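4. Folding and sorting on the Kosberg padded top

Right, the legs are locked and the cover is zipped on, so you can start using the thing! I do all our club washing on mine (the Allville side, shirts in every size going) and this is the order I've settled into.

1. Check that everything is bone dry before it goes on the top. Damp cotton leaves a tide mark on the pale cover, and I've got one to prove it.

2. Brush the cover down with your hand. Fluff from dark socks shows up a treat on a light weave.

3. Put coloured things on one side and whites on the other, then drop each shirt down loosely. Don't fuss over creases yet.
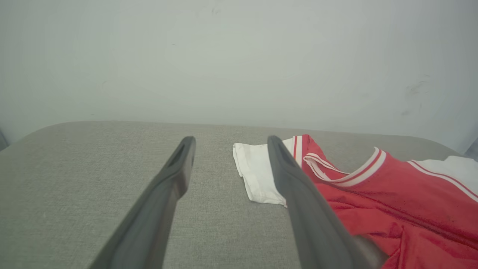 Fig. 301. Red to the right, white beside it, nothing smoothed out yet.

4. Take the red shirt first. Find the collar, lay it face down and pull the striped trim straight with your fingers – if the neckline sits flat, the rest tends to follow.

5. Fold both sides in, then bring the hem up to the collar. Two folds are plenty for a small shirt.

6. Stack as you go, and stop at 20. Any higher and the pile slides off while you're answering the door.

Note: Constanza Ibarra folds hers in thirds and gets more in the bag. Try both!

Caution: never iron on this cover. The padding underneath isn't heatproof. If you've scorched it already, the replacement is part 2514, and the fitting steps are in section 2.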